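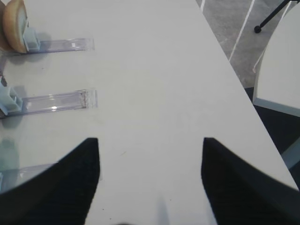

Rainer Diekmann wrote that 12 percent is too much for any shop to take on consignment, and that he would pull his stuff from Plamora before signing the new terms.

tallgrass_ed
12 is low. The place in Grube takes more and you also pay for the shelf. Rainer, did they change the payout dates too?

Rainer Diekmann
Yes. It used to be monthly. Now they hold everything until you reach 145 dollars in sales. I make earrings. In June I was nowhere near that.

mkp_5
The minimum bothers me more than the cut. Small sellers end up lending the shop money.

Counterpoint
I don't agree. They have rent to pay and somebody has to stand at the register. I did 2000 there last year with no booth fees and no weekends lost. Try doing that at craft fairs.

tallgrass_ed
You sell furniture. One table and you are past the minimum.

Counterpoint
Side tables, and they take up floor space. But fair enough, it is easier for me.

Rainer Diekmann
I asked if I could stay on the old agreement. They said everyone moves over on 12/9/19.

mkp_5
Read the part about unsold items. My copy says you have five days to pick up after they email you, then it goes to clearance.

Rainer Diekmann
Mine says the same. I'm picking up on my next trip in and will try online only for a while.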